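Subject: Re: [shop-arm] sim to bench, where does the wrist cam go?
From: Henk Bakker
Date: Apr 17, 2026

Quick one before I lose the bench to the bandsaw people. Answers to the quoted bit first, then where I'm at, then what I need.

> Henk, two things before you print more brackets. Did you ever get the
> wrist view in the sim to show the fingertips? Last I saw it was all
> table. And are you still planning to train on bowl drops only, or pick
> and drop together? I'd keep it to drops until the Trulero board stops
> resetting. Also pls post the numbers, not just "works better".
> Ye

Fingertips: yes, finally. Moved the cam mount back and tilted it, 3 tries. You only get the tops of the fingers at the bottom of the view, but that's plenty to see what's between them. If I tilt more I lose the far rim, and I want the far rim.

Drops or both: drops only for now. Agree about the board.

Numbers: 80 drops in sim with the new cam position, will put the sheet on the shop drive tonight. Old position had 347 in it but half of those are from before I fixed the finger width so dont compare them directly. I'll mark which is which.

The view as it stands, strawberry over the bowl:
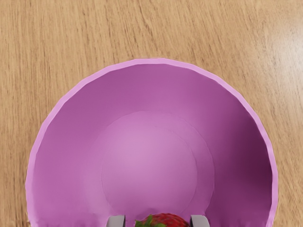
Still to sort out

1. Bowl color. Pink with a red berry is OK in sim, no idea how it'll do under the shop tubes. The real bowl I have is white. Could paint it, could just change the sim one. Leaning toward changing the sim, five minutes of work.

2. Bowl edge. The sim one has little flat segments in the rim. I can raise the segment count but the laptop already crawls. Does it matter for training? My gut says no. Somebody who has done this please tell me.

3. Glare on the wood. There's a bright patch on the table, upper right. Our bench top is matte so I'd rather turn it down. Can't find the setting in Skovico, it's not under lights and it's not under materials. Anyone?

4. Berry position. It's too low in view for my taste, bottom of it is out of sight. Moving the cam back again means a longer bracket, and the longer bracket flexes. Thinking about a rib down the middle. Drawing to follow.

5. Trulero resets. Happens when both finger servos load up at once. I put the servos on their own supply in March and it got better but didn't go away. Ye, you said you had a big cap lying around? 3000 uF would do, bigger is fine too.

6. Finger pads. Bare gray in sim, but on the real ones I want something soft. Tried bike tube on the left one, it grips fine but leaves black marks on the fruit. Silicone sheet next if I can find a small peice, dont want to buy a whole roll.

What I need from the list

Somebody with a second pair of hands for the bracket swap, it's fiddly and the cable is short. An hour, maybe less.

Also the Brellurer spool that was on the shelf by the door, is that anyones? If not I'm using it for the long bracket. Will replace it.

And if you printed the fingers from my old file, throw them out, the slot is too narrow and the servo horn binds. New file is in the same folder, same name with a 2 on the end.

Ye, on your other mail about running the arm straight from the sim output: not yet. I want a stop button wired in first, a real one, on the bench and not on the laptop. Got the button, need the box for it.

Gotta run, they want the bench.

Henk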